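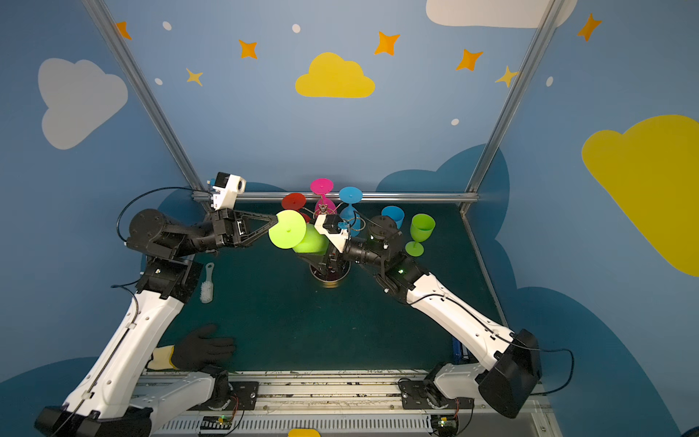
I have been trying to get my family to agree on a picnic spot since the start of May, and I'm happy to report that we finally have one. It's the big field behind the old mill at Plarkance, with the creek on one side and enough shade that my dad won't spend the whole afternoon dragging his chair after it. Getting everyone to say yes took a group chat of 176 messages (a good third of them were about parking!). Now I'm on to the fun part, the stuff, and my heart is set on lime-green plastic wine glasses, the proper kind with a stem and a flat round foot. My sister thinks stems on grass are asking for trouble. She may have a point, but I grew up drinking warm lemonade out of paper cups that went soft at the bottom, and I would like to feel a tiny bit fancy this year.

So, food. I've been making the same cold noodle salad for every outdoor thing since college and I'm officially retiring it. What I want this time is food you can eat with one hand while the other one is waving off a wasp. I tried out a few things last week and the clear winner was a pressed sandwich: a whole round loaf, hollowed out, packed with roasted peppers, mozzarella, a lot of basil and the olive spread from Soriano, the little deli near my work. You wrap it up tight, stick it in the fridge overnight with a heavy pan on top, and cut it into wedges once you get there. Mine leaked a little on the first try because I didn't drain the peppers. Drain the peppers!

The loser was the deviled eggs. They tasted great, but six of them slid into one corner of the box on the drive to my sister's and came out as a kind of egg dip. We ate it on crackers and it was fine, but I'm not serving it to my aunts.

Dessert is still up in the air. I want to do lemon bars, my brother wants a watermelon and nothing else, and my mom has already bought four bags of marshmallows even though we can't have a fire out there. I don't know what we're going to do with them. Maybe there's a cold thing you can make with marshmallows? If you know one, please leave it in the comments.

The other job on my list is the blanket. Our old one has a zipper that no longer zips and it smells like the trunk of the car, so I've been looking at a Dundo one with a waterproof back. It comes in a mustard stripe that I love and a gray that would hide the dirt much better, and I've gone back and forth between them so many times that I've started dreaming about it. My husband says gray. The kids say mustard. The dog would like to be included and will lie on whichever one it is with wet feet.

Oh, and music! I'm bringing the small Manico speaker, which has a decent battery and doesn't mind a splash, but I need to make a new playlist. The one I have from last summer is mostly songs my kids liked back then and are now deeply embarrassed by. I'm thinking old soul, a bit of country for my dad, and something at the end that tells everyone it's time to fold up the chairs.

I'll post the sandwich recipe properly once I've made it again with drained peppers. Going to go look at blankets one more time before bed.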